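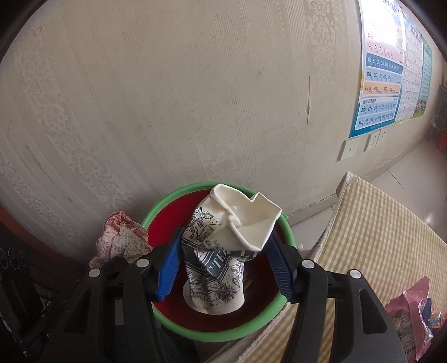
We drove out to the Vendon open house weekend because my sister-in-law kept forwarding me listings, and after 13 of them I gave in and said fine, let's go look at real walls. Clerano is the new development on the east side of town, 48 homes when it's finished, and they had three of them open for people to wander through. Coffee first, of course! They hand it out in the sales office, in off-white paper cups with black leaves sketched on them and a dark band with thin white stripes, and there's a little round bin with a green rim and a red inside for when you're done. I drank mine too fast and burned my tongue, so the first house I toured mostly tasted of nothing.

That first one was the Plandorard, the smallest plan they sell. I liked it more than I expected to. You come in straight past a coat closet (a real one, deep enough for winter coats) and then the living room opens up with windows on 2 sides. The kitchen is tight. Two people could cook in there if they liked each other a lot. The upstairs hall has a linen cupboard and a spot for a desk under the window, and I stood there for a while picturing my own desk, which doesn't fit, I measured when I got home.

The Mishra is the big one, and it was packed. Four bedrooms, a mudroom, a pantry you can walk into, and a primary bath with a tub right under the window that faces the neighbor's side window. I asked about that and was told frosted glass is an upgrade. So is the garage door opener. So is the second sink upstairs! I started keeping a list on my phone and gave up somewhere around the stair railing. The basement is unfinished but dry and tall, with the laundry hookups already down there, and my husband paced it off twice and came back up with a look I know well.

The third house was another Mishra with the floor plan flipped, and I have to say the flipped one is better. The morning light lands in the kitchen instead of the garage wall. If you go, ask which lots get which version, they don't volunteer it.

We walked the street afterward. The sidewalks are in, the trees are sticks, and the back row of lots looks onto a drainage pond that the map calls a lake. You can hear the highway from there, softly, like a fan left on in another room. From the front row I couldn't hear it at all. The drive back downtown took us 25 minutes with one wrong turn, mine.

They'll hold a lot for 90 days with a deposit, and the next open house is in November. We didn't put anything down. We did go home and clean out the hall closet, though, and I've still got the Plandorard floor plan stuck on the fridge.

Last updated: October 14, 2023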